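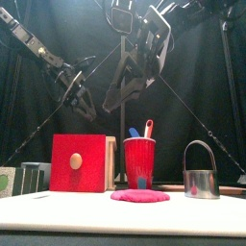 *Slide 1: Vatura, both arms over the practice table*

So that's Vatura, our club's two-armed build, and I'm leaving it up while people find seats. (Wait for the door to close. Water!)

Say hi, say we're the Plavville robotics club, say we've been at this since last November. Two arms, one table, and way more arguments about cups than I ever expected — I'll get to those.

**The job.** Each team picks household stuff and writes its own tasks. Ours use the red cup with the utensils in it, the little metal pail and the box with the knob. Point at the two grippers here, because they nearly meet over the middle, and that shared space is what most of this talk is about. When both arms want it, who goes first?

**What we tried.** First version was plain turn-taking. Safe, and so slow! One full task took 65 seconds and the judges at the Grelia meet were very polite about it. Then we let the arms move together and wrote a rule that the left one backs off if they get close. That got us down to 45.

Mention the log: 1084 runs so far, and we want 2000 before the next meet. Don't read the table out loud, just let them look.

**Handles.** The pail handle is my favorite problem (skip this if we're running late). Ask the room how they'd grab it — take two or three answers, then go to the Hầu clip on slide 2.

Sound OFF before the clip plays.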